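Zundetti Student Robotics Program
Frequently Asked Questions

Who may enroll in the Kitchen Tasks section?
The section is open to all students of the Gandthorpe campus who have completed the introductory programming course. Enrollment opens each September and is limited to 15 students. Prior experience with robot arms is not required.

Is the work done on a physical robot?
All graded work in this section is done in simulation. Students control a white arm in a furnished kitchen with marble counters and dark cabinets.

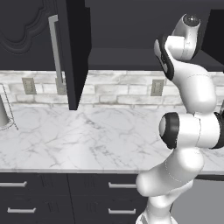 Program Bulletin, No. 2

Every student receives the same kitchen files at the start of the term. Changes to the furniture or to the arm model are not permitted in graded runs.

What is the Skinik assignment?
Skinik is the main project of the term. Each pair writes a controller that moves small items between the counter and an upper cabinet. The cabinet door may be open at the start of a run, and the path of the arm must allow for it.

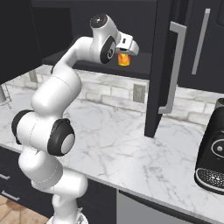
Pairs submit their code together with a short written report. The report should state which parts were written by each student and should list any outside code that was used.

May the arm touch other objects?
Contact with objects other than the assigned item results in a deduction. On the table layout, a dark bottle with a purple cap and a small gray object stand apart from the yellow-orange item, and both must be left in place. 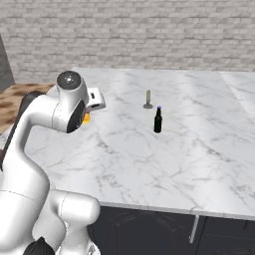
How is the project graded?
The project is worth 100 points. Placement and control of the gripper carry the most weight — a jar that falls over on the shelf receives no placement credit. Late work is accepted only with written approval. 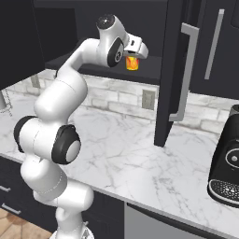

Pairs that wish to repeat a graded run may do so once. The higher score is recorded.

Is there a fee?
No. Access to the Tatlı computer lab is included in enrollment.

Whom should I contact?
Questions should be addressed to Kadir Avcı, section coordinator, at the program office.

Last revised 29 Nov 2024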